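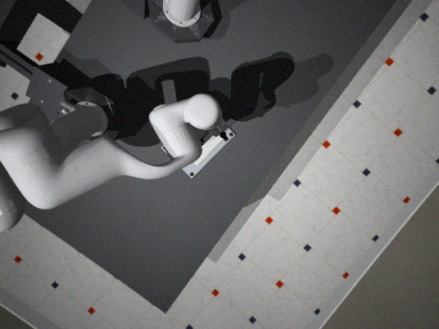
What happens to the people when a robot arm joins the work?
They stay, and their days get easier on the back and shoulders. At Tamenov we plan every job with the folks who do it now.

Our story
Letay Kumsa started us in Melton with 2 benches and plenty of coffee, and we still try each layout in simulation before anyone moves a thing on the floor.
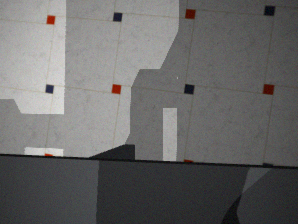
Who we are now
We've grown to 24 people, many of them former packers and machine hands (they ask the best questions!), and they sit in on every trial run, 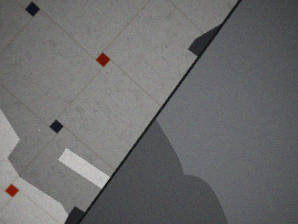

right through to the first shift, and for 4 weeks after that, so there's always a friendly face close by when somebody wants a change made.
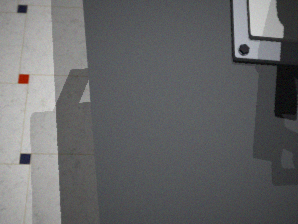
Words by Fasil Negussie, Training Lead

I came over from the night shift at Handeck, and I'd love to show you around.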